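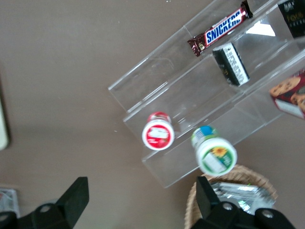 Tradley 透明阶梯陈列架
台面零食与小瓶饮料陈列系列

产品编号:TR-309
系列:Tradley 台面陈列
供货方:Sevby 陈列器材
适用场所:茶水间、收银台、会议茶歇台、小型零售柜台

产品概述

TR-309 为三层透明亚克力阶梯架,用于在桌面上分层陈列小件包装食品。各层自后向前依次降低,后排商品不被前排遮挡。架体由板材热弯成型,折边处无螺钉、无胶条,层面与立面为同一块板连续弯折。侧面敞开,可从任意一侧取放。

透明架体不改变台面颜色。铺深色桌布或置于棕色台面时,层板会呈现略偏灰的底色,折边处有反光线,属材料正常光学表现。如对反光敏感,可将架体相对主光源斜置,角度现场调整。

商品适配

条状商品:巧克力棒、能量棒、威化类可平放于任意一层。士力架一类的单条装建议斜放,商标面朝上,包装压边不超出层板前沿。条装过长时不宜横向叠放,叠放后上层条装易沿包装膜滑落。

盒装商品:小型纸盒可直立于顶层,放在条装后方,作为背景层使用。盒体重心较高时应靠后放置。

小瓶饮料:小瓶酸奶饮品可直立于顶层,瓶底须完全落在层板内。瓶身异形或底部内凹的产品,请先单瓶试放。

不适配:大瓶碳酸饮料、玻璃罐头、无独立包装的糕点。上述品类请选用同系列的瓶架、托盘或编篮。

规格

层数:三层
主体材料:透明亚克力
成型方式:热弯
表面:双面光面,出厂覆保护膜
脚垫:透明硅胶,随箱4枚,由用户自行粘贴
单层建议均布载荷:不超过1542克
使用环境:室内,避免阳光长时间直射
组装:无需组装

台面组合方案

单独使用阶梯架时,陈列品类以条装和小瓶为主。需要同时摆放瓶装饮料、糕点和袋装零食的台面,建议采用 Gulcombe 组合。组合以一只奶白色圆角托盘为中心,阶梯架置于托盘一侧并与台边成斜角,瓶架置于托盘后方,编篮与浅盘分布在两侧。托盘平时留空,供取用者集中放置所选商品,满盘后整体端走。
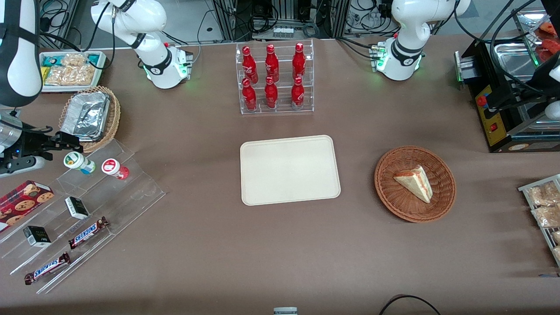
组合内各件的分工如下。

瓶架:透明亚克力,两级阶梯,每级一排放三瓶,后排略高于前排。适合可口可乐一类的瓶装碳酸饮料。同一瓶架建议只放一种产品,标签朝向一致,便于补货人员判断余量。

圆形编篮:红褐色,用于单份糕点。三角形切块蛋糕宜平放,夹心面朝外。无包装糕点须加垫食品级衬纸,衬纸不含在组合内。

带边浅盘:白色盘面,蓝绿色盘沿,用于膨化食品等袋装零食。袋装商品平放即可,不必竖立。

奶白色托盘:圆角,四周起沿。起沿用于防止小瓶在移动中滑出,不作提手使用。端取时应双手托底。

桌布不随组合供应。棕色、灰褐色等中性色布面与透明架体搭配时,商品包装颜色较为突出。桌布应拉平,架体前沿下方如有褶皱,阶梯会出现前后晃动。

布置要求

阶梯架前沿与台边之间应留出一只手掌的宽度。架体斜置时,以最低一层的前角为基准测量。

托盘与阶梯架之间留出取放空间。取用者的手通常从托盘上方越过后伸向阶梯架,两者紧贴时,袖口容易带倒前层商品。

瓶架应放在台面后部,与墙面或隔板保持间隙。瓶架满载后请勿推动,需移位时先取出后排,再取出前排。

相邻两只阶梯架并排使用时,层板应对齐,间隙不小于脚垫厚度,避免光面互相摩擦。

小瓶类补充说明

小瓶饮品的陈列以瓶身朝向为主要控制项。顶层高度低于一般人的视线,取用者多从上方俯视,先看到的是瓶盖,其次才是瓶身。因此瓶盖带图案的产品在阶梯架上辨识度较高,例如白色瓶盖上贴圆形绿标、绿标内印黄色向日葵的小瓶,直立时从正上方即可与同层其他口味区分。瓶盖无图案的产品,可在层板前沿加贴口味标签,标签宽度以不遮挡下层为准。瓶盖上另贴价签的,请避开图案主体,价签覆盖图案后,俯视辨识的作用随之降低。 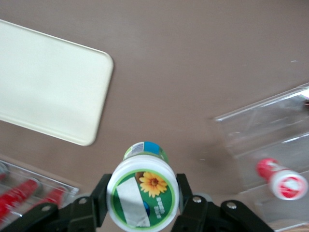
从阶梯架向托盘转移小瓶时,应先垂直提起,再水平移动。直接拖拽会在层板上留下细划痕,光面亚克力的划痕在侧光下明显。持瓶位置以瓶盖下方为宜,两侧对称受力,不要捏压瓶身中段,薄壁塑料瓶受压后标签膜可能起皱。条码印在瓶身包装上的产品,入托盘后将条码转向外侧,结算时不必逐瓶翻找。圆角托盘内平面光滑,小瓶应靠沿放置,托盘中部留给盒装或袋装商品。

清洁与保养

首次使用前撕去双面保护膜,用清水冲洗后以软布吸干。
日常清洁使用中性洗涤剂稀释液和超细纤维布,沿层板长边单向擦拭。
不得使用酒精、丙酮、玻璃清洁剂及含磨料的去污膏。
不得放入洗碗机。
折弯内角积尘时,用软毛刷处理。
编篮不可浸泡,以拧干的湿布擦拭后置于通风处。
托盘可水洗,擦干后再上台面。水渍留在奶白色表面上不易察觉,与深色桌布接触后可能造成染色。

轻微划痕可用亚克力专用抛光膏处理。裂纹位于折弯处的架体应停止使用。

供货与包装

TR-309 单只装:阶梯架一只,硅胶脚垫一套,说明书一份。
TR-1542 Gulcombe 组合装:阶梯架、两级瓶架、奶白色托盘、带边浅盘各一件,圆形编篮两只。食品及饮料不含在内。
TR-1971 脚垫备件:可单独订购,适用于本系列全部亚克力架体。

组合装采用分格纸箱,亚克力件单独套袋。签收时请先检查外箱四角,再检查折弯处。运输破损须在开箱当日登记,并保留分格内衬。

版本变更

自四月批次起,前沿由直角改为倒圆,层板深度不变,新旧批次可并排使用。原随箱不干胶价签条取消,改为选配。旧批次脚垫为半球形,新批次为平底圆形,两种脚垫高度不同,同一架体上不得混用。

定制

层板宽度可按柜台尺寸定制,层数不可更改。定制件不接受无质量问题退货。图纸确认由 Masilela 工作室承接,尺寸以架体外沿为准,单位为毫米。技术联系人:Yvette Cormier。来函请注明产品编号、台面进深和拟陈列商品的最大单件尺寸。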